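Home Stuff > Drawers & Boxes > Cables

Latest Galleries Rooms Storage Letters About

The one-box cable sort, looked at with one eyebrow up

Posted in: Clutter, Cords & Chargers

By Clotilde Huet

Every April the same advice comes back. Put every cable you own on one table, pick one box, and whatever doesn't fit in the box goes. The version I keep getting sent is the Previa one, which runs to 1,796 words and spends most of them on how calm you will feel. I have read it 3 times and I still can't find the paragraph that says what to do with the plastic bags.

My own feeling is that cables are a small problem that gets sold as a big one. A drawer full of them doesn't hurt anybody. Still, enough readers asked about it.

The glass-topped table has a big anime desk mat under the glass, so the sorting gets done on top of lavender hair and pastel swirls. I would find that distracting. I'm told it is cheerful.

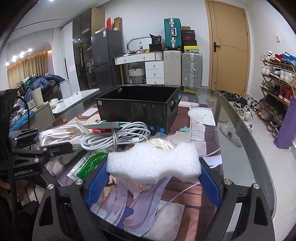 A white cable in a neat coil in front of the open black box, with bagged cables on either side of it.

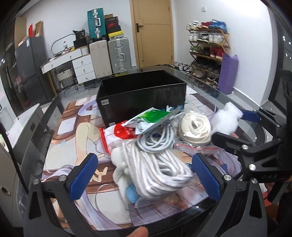
The plush toy with the light blue pompom, keeping company with a bundle of white cables, a grey coil and a coil of white rope in plastic.

A few notes, for those of you planning to try this at home.

On the bags. I am suspicious of clear plastic bags as storage. The case for them is that you can see what's inside, but what you see is a white cable, and then another white cable in the next bag. Unless you write on the thing, you are going to open it anyway. Masking tape and a pen cost less than any kit. Write the device, not the plug, because in two years you won't remember which plug was which but you will probably know what a camera is.

On the foam. Packing foam is the item I'd argue about longest. People hold on to it in case something has to go back in its carton, and I understand the logic, but I have never once sent anything back in its original foam. If the return window has closed, out it goes. Check with your local service before you put it in the recycling, as plenty of them won't take it.

On the box. A black box with a cutout handle looks good on a table. I have my doubts about how long any box looks good once the lid won't shut. The one-box rule also skips over the question of size, so you can obey it perfectly by getting a bigger box. Measure the shelf first and buy second.

On coils. Loose and round, please, and no tighter than the cable wants to go. I know the tight little bundle photographs better. Wrapping a cord hard around your hand and cinching it in the middle is how you get that kink near the plug, and I've got the dead chargers to show for it.

On packets. Anything small, flat and printed will drift into a cable sort if you let it. Give those a corner of their own and deal with them at the end, or you'll be reading the backs of packets at 11 at night with the table still covered.

On everything else in the room. The guides like you to roll straight on from the cables to the shoes and then the suitcases while you have "momentum." I don't believe in momentum. A wall of suitcases and shoe boxes is a separate afternoon, and a shoe rack with more pairs piled on top is a third. Do the table and eat something.

Will any of it last? Ask me in six months. My guess is that the coils go first and the box ends up holding batteries and a takeout menu. If yours is still in order by then, write in and I'll print it, though I'll want to see the drawer underneath too.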